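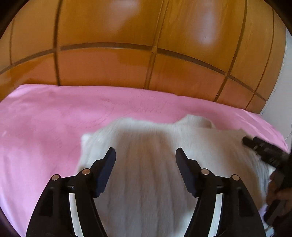
White knit garment on pink sheet, gripper open. Refers to item 2.

Zatard perception and planning meeting
June 23, 2018
Attending: Pui-shan Lo (chair), Afonso Baptista (minutes)

1. Previous minutes
Accepted with one correction: the calibration file format was frozen in March, before the Plollance merge.

2. Garment segmentation
Baptista reported that masks on long-pile knits are still unstable at the border. Fibers at the edge get split between garment and sheet from one image to the next. Lo asked whether the lens model contributes. Baptista: partly. Straight lines toward the image corners keep a visible bend after undistortion, and the residual there is over 5 pixels. Agreed to mask the dark corners before training and refit the model on the outer ring.

3. Grasp planner
The planner proposes a grasp point before the mask has settled. Lo proposed holding the proposal until 2 consecutive masks agree. Baptista objected to the added delay. Limit set at 200 ms, after which the planner returns no grasp. Jaw opening stays a separate output.

4. Tooling
Gondgate viewer drops the jaw state when a log is trimmed. Cause is known, fix is in review. Cheng export script now writes timestamps in one clock only.

Actions
Lo: refit lens model, rerun the 30 reference logs.
Baptista: corner mask, planner hold behind a flag.
Baptista: merge viewer fix once reviewed.

Item 5, log retention, deferred to the next meeting.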